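Garra direita perde o rastreamento no meio da tarefa, só quando chego perto da gaveta

Perguntado em 23 Feb 2025 · 1.276 visualizações · 3 respostas

Oi, pessoal! Estou com um problema que já me comeu duas semanas e queria saber se alguém passou por isso. A gente grava demonstrações com um par de garras de mão, daquelas com cubo de marcadores embaixo dos dedos, e depois o braço tenta repetir o movimento. A tarefa é boba: tirar um saquinho plástico de uma gaveta e pôr na mesa.

A garra esquerda vai bem sempre. A direita vai bem até chegar na gaveta, e aí a pose dá um salto. No gráfico é um degrau seco, 30 mm para o lado em um único quadro, depois volta como se nada tivesse acontecido. Só descobri a gravidade quando rodei uma dessas gravações no braço (ele fica em outra bancada) e ele foi com tudo contra a lateral da gaveta. Quebrou uma ponta de dedo e me deu um belo susto, porque minha mão estava bem mais perto do que devia. O botão de parada estava do outro lado da bancada, pois é.

De 1.228 gravações, 815 passaram no filtro. Quase todas as outras têm o salto na mão direita. O software é o Ultitz, as garras vieram da Coteck.

O que já tentei: recalibrar tudo, trocar o cubo da direita por um novo, trocar o cabo, reiniciar o computador (claro). Também virei a mesa de lado uma vez e pareceu melhorar, mas no dia seguinte voltou. A foto mostra a posição em que eu trabalho, bem na hora em que a direita chega na gaveta amarela.

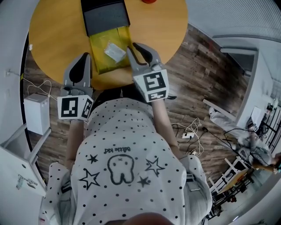

Resposta 1 (aceita)

Já briguei muito com isso! Para mim tem cara de ambiguidade de pose. Quando a câmera enxerga uma face só do cubo, e quase de frente, existem duas orientações que explicam quase igualmente bem os mesmos quatro cantos, e o programa fica pulando de uma para a outra. Perto da gaveta você deve estar girando o punho e escondendo as faces laterais.

Faça assim:

1. No Ultitz, ligue a exibição do erro de reprojeção e olhe os quadros em volta do salto. Se as duas soluções tiverem erro parecido, é isso mesmo.
2. Exija pelo menos duas faces visíveis para aceitar a pose. Nos quadros com uma face só, interpole, se o buraco for curto. Se for longo, jogue a gravação fora.
3. Confira se a geometria do cubo novo no arquivo de configuração bate com o cubo que está montado. Troquei um cubo em dezembro e esqueci desse detalhe, perdi uma tarde inteira.
4. Faça o teste da mesa de novo, com a mesma luz. Se for reflexo no marcador, isso explicaria por que um dia melhorou e no outro não.

E antes de qualquer replay no braço, por favor: limite de velocidade baixo, checagem de salto entre quadros consecutivos (passou do limite, para tudo) e botão de parada ao alcance da mão. Mão fora da área do braço, sempre. O filtro offline deixa escapar coisa — a checagem tem que existir na hora da execução também.

Comentário de quem perguntou: era isso!! Nos quadros ruins só aparecia uma face. Pus a regra das duas faces e os saltos sumiram nas gravações de hoje. O botão já mudou de lugar.

Resposta 2

Aqui na Tellesex o culpado foi outro, fica o registro. O parafuso do cubo afrouxava com o uso e ele girava um tiquinho a cada batida. Só que aí o erro vai crescendo aos poucos, não dá esse degrau que você descreve. Mesmo assim vale apertar e fazer um risco de caneta para ver se mexe.

Resposta 3

troca pela da Lim, nunca tive problema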